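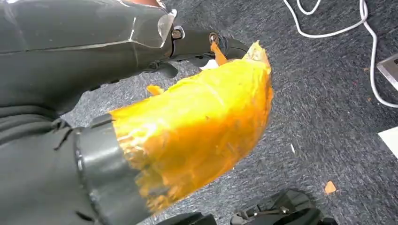 Yellow-orange item, glossy, ragged along the lower edge. Grey carpet.

Vesik: Things Found on Floors

README, maintained by Hortensia Cuervo

Vesik has 1151 pictures of household objects near, on or over carpet. Labels are by color and surface first, name second. Guido Sorrentino wanted names first and lasted 18 entries — the last one reads "peel???".

surface: glossy, wet or waxy
color: yellow to deep orange
name: unresolved

Please don't fill in "unresolved" with your best guess. We have 5 kinds of mango already, and Adalberto Lopes says two are sponges.

Corrections go in notes.txt, initialed.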